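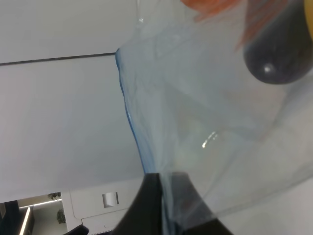

Marcelle Gautier has run the numbers side at Junik for long enough to know which line people turn to first. Turnover. She would like them to skip it. "Turnover is what we tell the bank. Look at what comes back in on refills and repairs." Junik makes and services packing machines for small food firms, mostly in and near Plondton, and the clear plastic bag, the sort with a strip of blue along one edge, is as near as most of us get to its customers' trade. Pence each, if that. The money for Junik is in the machines that fill and seal them, and more and more in keeping those machines going.

We spoke the week the half-year figures came out. September 2025, a bad line, twice cut off.

Sales of new machines fell. No way round it, she says. Buyers put orders off in January and a good few of them haven't come back. Service income went up by 12 per cent over the same six months and that covered most of the hole, though not all. "I'd have taken that a year ago. Would I have liked both? Yes. Of course yes."

Why did the orders stop? Borrowing costs, partly. Wages too. A bakery that was going to replace a line looks at the price and decides the old one has another winter in it. Then rings Junik when it breaks. "So we get paid, just differently. Slower. The margin's better but you need people in vans."

People in vans is the sore point. Two depots opened last year and the second is still half staffed. Gautier wanted to hold it back until the first was paying its way; she was outvoted, and says so quite cheerfully. Would she vote the same way again? "Yes. I'd lose again as well."
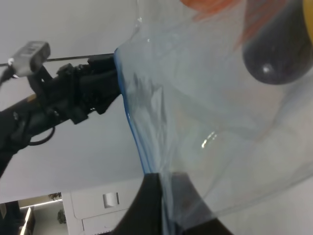
The service contracts are the bit she wants to talk about. There were 3881 live at the end of the half, and 987 of those were signed in the period, which is the best run Junik has had. Most are for three years. Most are paid quarterly, up front, and that matters more than it sounds when you are carrying a warehouse full of spare parts.

And the warehouse is full. Stock went up again. I ask if that worries her and there's a pause, or the line has gone, hard to tell.

"It's parts. Parts don't go off," she says when she's back. "But it's cash on a shelf, and I would rather it wasn't on a shelf. We overbought on seals and belts when the delivery times were silly. They're not silly now. It'll work through by spring."

Debt is down a little. The dividend is held. She won't be drawn on next year's, and I try three diferent ways.

What about Givico? The rumour going about all summer was that the bigger firm had been sniffing round, and Junik's shares moved on it, up then down then up. She laughs at that one. No talks, no letter, no lunch. Givico sells to supermarkets and Junik sells to people who make chutney. She can't see what either would do with the other. "They'd shut Plondton in a year. Anyone would. It makes no sense on a map, it only makes sense if you know the customers."

Not everybody buys the contracts story.
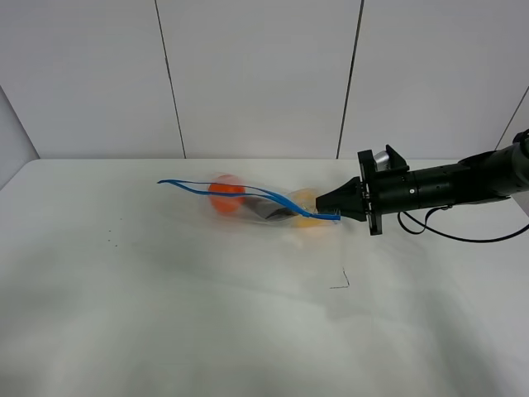

Andreadis, for one, thinks the jump in new contracts flatters the half, with too many of them sold at a discount to customers who would have called Junik out anyway. "You've swapped a full-price repair for a cheap promise," is how the note to clients put it, and it went on to say that renewals are the only number worth waiting for. It kept its rating where it was, at hold.

I read that bit out. Gautier has seen it already. She doesn't dispute the discount, first-year customers do get one, and she says it comes off in the second year whether they like it or not. Some will leave. She has put a figure on how many and won't give it to me.

"Ask me when the first lot come up. If they've gone, he was right. I don't think they will have gone, because who else is going to drive out there on a Friday?"

Prices next. A rise is coming on parts, small, letters go out before Christmas. Nothing on labour rates yet. She'd like to, the sales team wouldnt, and they are still arguing it out.

Full-year guidance stays as it was. Lower end of the range, if pushed, and I pushed. Then somebody came in needing a signature and that was the end of the call.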